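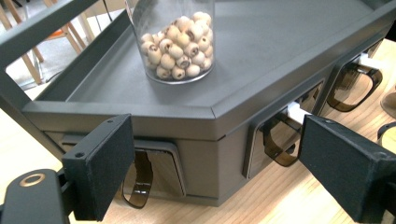 3 min read

Winter hours at Lastelia Gardens run through the end of the month, and the snowdrops are already open along the lower path. The first clumps showed by the old pump house in the last week of January, and by this weekend they had spread down both sides of the stream as far as the footbridge. If the cold holds they should stay good for a couple of weeks. A warm spell will bring them on faster, so come sooner if you can.

The full loop is closed at the moment. Heavy rain in November washed out part of the bank above the pond, and the path there is still being rebuilt with new drainage underneath. Please follow the signs and turn back at the beech hedge. The shorter route takes in the witch hazels, the winter border and the fern bank, and most people will get around it in under an hour. It is steep in one place and muddy in several - boots are a good idea.

The witch hazels are having a better year than last. The yellow ones near the entrance have been in flower since before New Year, and the red and orange ones higher up the slope have now caught up. They are at their best late in the morning, when the sun gets over the ridge and the scent carries. Next to them the sweet box is in flower too. It doesn't look like much, but you will smell it before you find it.

Snowdrop Days

We will open early, at 9 a.m., on both weekends of Snowdrop Days. Tickets are $7 for adults, and members and children under 12 get in free. There are 90 parking spaces in the main lot and an overflow field that we can use only if the ground is firm. On wet days we will have to close the field, so please share a car where possible. The Brito bus stops at the gate on Saturdays but not on Sundays.

Guided walks leave from the ticket office at 10:30 and 1:30. Each walk is limited to 22 people and you need to book ahead, either online or at the desk. Dogs are welcome in the garden on a short leash but can't join the guided walks.

Potted snowdrops will be on sale in the yard while they last. They are sold in leaf and should go into the ground within a few days. Plant them at the same depth they were in the pot, water them in, and leave the leaves alone until they die back by themselves.

The Jiltley collection

Last fall we planted 942 bulbs from the Jiltley collection under the new oaks on the east side. Expect a thin show this year - bulbs that have been moved often sulk for a season. We have roped off the area so that the late ones don't get stepped on. Please stay on the wood chip path even where the grass looks bare.

Tea room

The Basance tea room is open from 10 to 3:30 on every day the garden is open, with soup until 2. The back room is heated and has space for strollers. The tea room takes cards only.

Spring hours start in March, when we go back to opening six days a week. Dates for the magnolia walks will be in the next newsletter.

Posted February 6, 2022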